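2021年7月18日 斯卡恩尼斯站，湿实验室

接着昨天没写完的说。Wulan 发来的汇总表我看了两遍，结论那一栏写着“幼鳐对底质粒径有明显偏好”，我不同意用“明显”两个字，至少现在不行。

先把手头的东西理清楚。四个水池，编号照旧。一号和三号铺细沙，二号铺粗沙，四号一半一半，中间没有隔板。真正能谈“偏好”的只有四号池，其余三个池里鳐鱼根本没得选，只能谈它们埋不埋、埋多深、多久换一次地方。把四个池的数据合在一张图里画一条线，看着漂亮，可我不知道那条线代表什么。

四号池到目前为止有143条有效记录，趴在细沙一侧的占多数。问题在于细沙那一侧同时也是背光的一侧，也是离进水口远的一侧。这三样东西绑在一起，谁也没法说鳐鱼是冲着哪一样去的。Tomás 说他在野外见到的也是这样，浅水里凡是趴着不动的都在细沙上。野外看到的我信，但浅水湾里细沙本来就多，水流也缓，这跟我们池子里的毛病是同一个毛病。

要做的事：把四号池的底质左右对调，光和水流都不动，再跑一轮。如果鳐鱼跟着沙走，我就闭嘴。如果它们还待在老地方，去年12月那份中期报告里的第二节要重写。

Cosmin 反对对调，理由是换底要把鱼捞出来，捞一次就有应激，前两天的数据都得扔。他说得对。我的意见是那就扔，前两天本来也不干净。他又提出不如只换灯的位置，省事。省事是省事，可换灯只能排除光，水流还在那里。下午吵到这里没有结果，先记着。

关于埋沙时间的定义，还是老问题。Albertina 的记法是胸鳍边缘看不见了就算埋好，Wulan 的记法是只剩眼睛和喷水孔露在外面才算。两个人看同一段录像，给出的时间能差出一大截。我翻了翻早期的记录，有几页连是谁记的都没写，没法补救，只好标成存疑。以后每一页右上角必须签名，我自己也漏过，别光说别人。
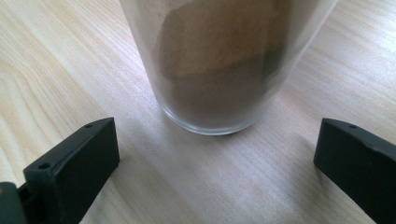
玻璃杯里的棕色粉末，湿实验室。

水化学。盐度计又漂了。Nistora 那支手持的读数比台式的高，台式的又比滴定的低，三个数没有两个对得上。我暂时只认滴定值，手持的只用来看趋势。上个月有人根据手持读数补了一次淡水，本子上写“盐度偏高，已调整”，没写调之前多少、调之后多少。这种记录等于没有。再有人要动水，先滴定，再写数，然后动。

氨氮今天两次都正常，三号池的滤棉该换了，颜色不好看，但颜色不是数据，明天测过流速再说。

喂食。磷虾剩得不多，Bettencourt 的下一批说是已经发了，单子我还没见到。二号池那条最小的雌鱼又没怎么吃，沉到底的虾它从上面滑过去，停都不停。Albertina 觉得它是不喜欢冻虾，想试试活沙蚕。可以试，只试这一条，别的池不要跟着改，不然又多一个变量。另外我怀疑它吃了但我们没看见，夜里没有人盯着。夜间录像从今晚起对准二号池的投喂角，先录着，别急着给它下“拒食”的结论。

标记识别。Nisel 的那套识别软件跑完了第一批，1,000帧里它说全部认出来了。我一听“全部”就不舒服。抽了一小部分自己看，背上有白斑的那条确实次次都对，因为换谁来都认得。两条体盘颜色差不多的，软件给的名字前后来回跳，中间鱼根本没有动过位置。它给出一个名字和它认对了是两码事，说明书里的准确率是拿什么鱼算出来的也没有写。在有人工核对的结果之前，个体层面的分析一律不做，池层面的照做。

Zulmira 下午打电话来，问能不能在月底的开放日讲一段，题目她都想好了，叫“鳐鱼喜欢什么样的家”。我说可以讲它们怎么埋自己，怎么用喷水孔呼吸，怎么贴着底滑行，这些不会错，小孩子也爱看。“喜欢”先别讲。她有点不高兴，说参观的人不会计较这个。大概是不会。可讲出去的话过半年会变成别人文章里的引用，这种事我见过不止一次。最后说好题目改成“鳐鱼怎么藏起来”，她去改海报。

另外她问触摸池要不要放一条进去。我的意见是不放。目前没有任何数据说明被摸过的鱼第二天行为照常，以前有一篇说没有影响，样本小得可怜，观察时间只到闭馆为止，鱼关灯以后怎么样他们没看。想放的人先把这个补上。

待办：
四号池对调底质，和 Cosmin 定日子，捞鱼的流程写下来。
埋沙的定义统一，Albertina 和 Wulan 各看同一段录像，重新打一遍时间，不许互相对答案。
盐度计送校，送之前把三种读数并排抄一份。
三号池测流速，然后决定滤棉。
二号池夜间录像，早上先看投喂角。
给 Nisel 写信，要测试用的原始图和物种名单。
催 Bettencourt 的发货单。

补一条：傍晚过去看四号池，鱼全在粗沙那侧。灯那时候已经关了。一次观察说明不了什么，但我把它记在这里，免得以后画图的时候有人把它当成离群点删掉。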